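Section 4: Clearing the Surface Before You Sort

The Pladham Tabletop Sorting Guide assumes you have a table and that things have been left on it. If only the first is true, skip to Section 5.

1. Choose one flat surface and stay with it. A plain brown top is good, as pale objects show up well against it. White cups on a white table have defeated better people than you.

2. Leave small round items where they lie until you have looked at all of them. Two white ones sitting close together may be a pair, or may only be friendly.

3. Separate anything soft from anything hard. If a fluffy item seems to be clipped to something else, open the clip. Do not pull. Ezekiel Rosenthal of our returns desk has a drawer of things that were pulled.
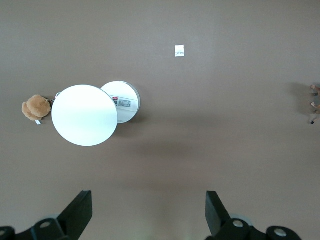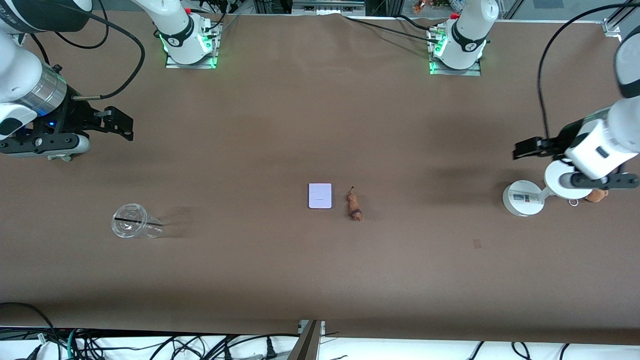 Trumar Home Series, Booklet 241, page 300

4. Stand up any clear cup found lying on its side. Clear plastic is easy to miss and makes a remarkable noise under an elbow.

NOTE: Check inside the cup first. The Dalthorpe edition of this guide left that out, and we received letters.

5. Pick up loose squares of paper or card and read both sides. Small print still counts as print. Put anything with a label beside the item it came from, if you can work out which that was.

CAUTION: Do not peel a label to see what is under it. It is more of the item.

6. Wipe the surface with a barely damp cloth. The Mancuso tray (sold separately, as you will have guessed) goes down after the table has dried.

7. Put everything back in groups, soft things on the left. Left-handed users may reverse this, and so may anyone else who feels strongly.

If an item fits no group, see "Miscellaneous" in Section 6. It is our longest section.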